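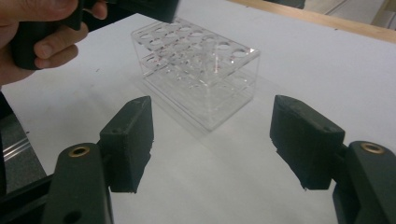
Clear rack, holes in rows, white tabletop.

Monday, December. Transfer bench notes, Tan live tapes

In at 8, heating already on. Carrying on with the Ollumcombe reels. Reel 3 today, then reel 4 if the oven behaves.

Recap for Princess, who missed Friday: Endimby want the whole Ollumcombe show out as a live album, working title Clatadis after the long song at the end. Four reels, quarter inch, half track stereo off the desk. Boxes say 81 but the handwriting on box 2 is different and that one has no year at all. Singer insists in every interview that the tapes were wiped. They were not wiped. They were in a box marked XMAS LIGHTS.

Reel 3. Baked over the weekend, rested overnight. Cleaned heads, demagged, aligned to the tones on the head of reel 1 as there are none on this one. Azimuth way out compared with reel 1, somebody moved machines at the interval or bumped it. Set by ear on the hi hat, then checked on the phase meter. Happy with it now. Wrote the screw position on masking tape on the deck – please leave the tape there.

First pass: ran clean for the first three songs. Then shedding. Stopped, wiped, brown on the swab but not gummy. Second pass from the fourth song on, fine all the way to the end. Will need a join between passes in the gap where he tunes up and insults the support band. There's enough crowd noise to hide it.

Speed is the headache. The organ sits sharp all through reel 3 and is dead on for reel 1. Kerttu says trust the organ, it can't drift. I say the guitars were tuned to the organ so it makes no odds, just correct the lot. She wants to check against the mains hum first. OK. Hum is very audible between songs so should be quick. Don't print anything at the new speed until she's done it.

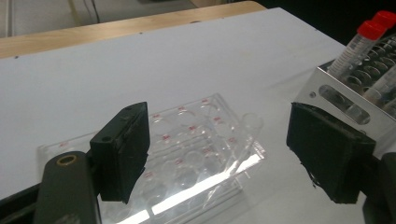
Splices: two on reel 3, both dried out, one let go on rewind. Redid both. The second one is an edit, not a repair – there is a word missing from the introduction to the slow song. Clean cut on an angle, done by someone who knew how. Looked in the box for the offcut, no luck. Endimby will ask. The press has been on at them for a month about what he says between songs on this tape and now I have to tell them there's a hole in it. Not my department, but want it written down that the cut was there when we got it. Photo of the splice before I touched it is in the reel 3 folder.

On that, had the label on the phone at 11. They want a list of "anything political" in the stage talk. Told them I'd send the full transcript and they can do their own reading. There's one rant about the council and the youth club closing, a bit about the papers, and a joke that was old then. Fans will argue over it for a week. Frankly the singing is so good on this reel I'd rather they argued over that. The slow song especialy, no band for the last verse, you can hear glasses being put down at the bar.

Levels: peaks hot on the encore, desk was clipping not the tape. Nothing to be done, leave it. No declicker on the flat transfer. NO noise reduction on the flat transfer. I found a file in the folder with it baked in, deleted it, redid it. Whoever it was, no hard feelings but read the sheet on the wall.

Reel 4 went in the oven at 2. Different stock from the others, back coated, smells of crayons. Lower temp to start and longer, see what the edge looks like. Take it out at the same time tomorrow and turn it, don't unwrap.

Princess listened to the reel 3 transfer on the small speakers this afternoon and spotted the left channel dropping out for a moment in the second chorus of the opener. Went back – it's on the tape, crease. Ironed it flat with a fingernail and got most of it on a third pass. Patch saved as reel3_leftfix. Good ears.
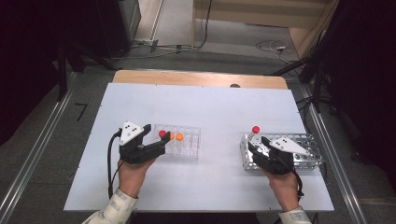
White board over the wooden table, tube racks on it.

Still to do

– Kerttu: hum check, reels 1 and 3, give me one number for each
– join the two passes on reel 3, crossfade under crowd
– transcript of stage talk, names of support band as heard, spelling unknown
– ask Endimby if anyone has an audience cassette of this show. Would fill the missing word. A fan page lists one at 20 minutes, side A only, might not reach that far
– order leader tape, white, and swabs. Down to the last bag
– new pinch roller for deck B, it squeeks on rewind
– photograph box 2 both sides for the sleeve people, they like the doodles

Running order on the box lid for reel 3 is wrong btw. Songs two and five swapped. I've gone by what is on the tape and put the lid order in brackets in the log. If the sleeve goes out with the lid order it's not from me.

Stopped 6.15. Deck A off, oven ON, leave it on.

We use cookies to keep this site working and to remember your settings. Accept | Manage preferences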